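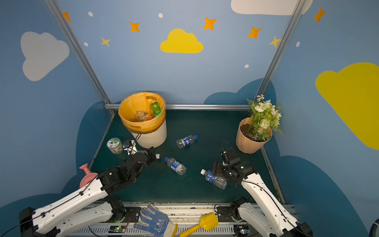
3.2 Construction of the cell

The cell was built in the shared workshop in Urach, on a bench which is also used for bicycle repair and for small furniture. We therefore decided that the complete cell must be movable by two persons. Both arms are mounted on one aluminum rail along the front edge, and the posts and the rear rail are connected to the same base. The walls on three sides are painted panels. We chose a cartoon sky with clouds and stars, so that the background has strong colours but almost no straight lines which could be confused with the edge of the table.

The control boards sit low at the front, below the arms. In the first version they were behind the rear rail, and each time a connector became loose we had to remove a wall panel. The present position is less tidy, but every connector can be reached with one hand. The cables to the grippers are guided outside of the links and are left with some slack, as a tight cable pulled the wrist off its zero position by a few millimetres.

The controller software, named Stetesero, runs on an ordinary desktop computer under the bench. It stores the joint positions of both arms and the images with a common clock. The power supply is a used laboratory unit from Schmieder. It is oversized for this purpose, but it was available and it is quiet.

3.3 Task and objects

The task is the clearing of empty drink bottles from the table into a small rubbish bin at the rear left. The bin is lined with a plastic bag, folded over the rim. A flowerpot with an artificial plant stands at the rear right and must not be touched by either arm. We collected the bottles in our own households – the labels and caps are of many colours, and this variety is wanted. Sparse layouts have only a few bottles lying apart from each other. In dense layouts they lie close together, and the gripper must often approach between two necks.
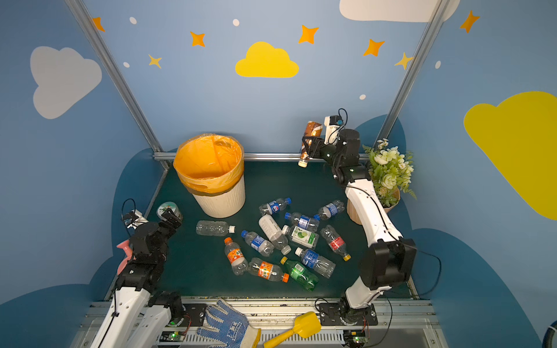

Figure 4. Dense layout with twelve bottles on the mat. The right arm holds a bottle with the cap pointing down; the left gripper holds a small round container.

3.4 Recording procedure

All episodes were recorded between October and the following spring, in sessions of 20 minutes. After each session the arms were returned to the rest position and the zero of every joint was checked. In total we recorded 3,021 episodes, of which 2,182 remained after the manual review. An episode was removed when a cable touched a bottle, when the clock of one camera was delayed, or when the operator stopped before the end of the movement.

The subset is stored under the name Rirkamard, together with the drawings of the rail and the list of parts.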